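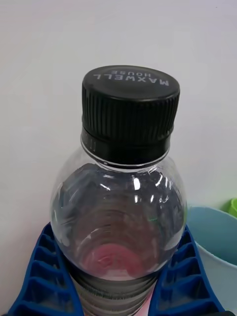 Clear bottle, black screw cap, blue ribbed fingers.

Can a robot arm clear a table yet?
Posted by Danai Chatzigeorgiou in Home Automation, 171 views

I run a small break room for a print shop and every evening I put away the same things: plastic cups, a few bottles, whatever else got left out. I've been looking at a used Rornance arm with two soft fingers. The seller says it can handle "all light cleanup." I only need it to move empties to a bin and stack the cups. Is that realistic now, or should I wait? My budget is $3274, and that has to include mounting.

Stavros Zacharopoulos
Picking up is the part that works. A bottle standing on its own with clear space on both sides is a fair job for soft fingers, because they bend to the shape and you don't have to be exact. Clear plastic is harder to find than to hold. A lot of depth cameras read right through it or get confused by the shine on the shoulder, so ask the seller which camera comes with the arm and test it with your own bottles.

Cups are a different problem. One cup by itself is easy. When they sit close together, the finger needs room to get down between them, and if there isn't any it will push the neighbor over. 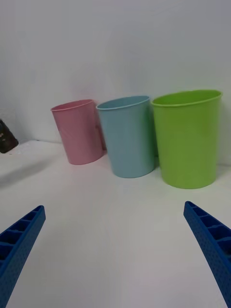

Stacking is harder again. The cup has to come down straight over the next one, and a tapered cup held a little crooked will catch on the rim. I set up a Binumard arm for this in February and gave it 50 tries at nesting one cup in another. It was good enough to keep playing with – not good enough to leave alone overnight. If you can live with cups dropped in a tub, skip the stacking.

Unscrewing caps takes a second arm or a clamp. I wouldn't plan on it.

drastomby_dan
Wait a year. You can clear that table by hand in 2 minutes.

shehu
Check the power supply too. Mine came with the wrong plug.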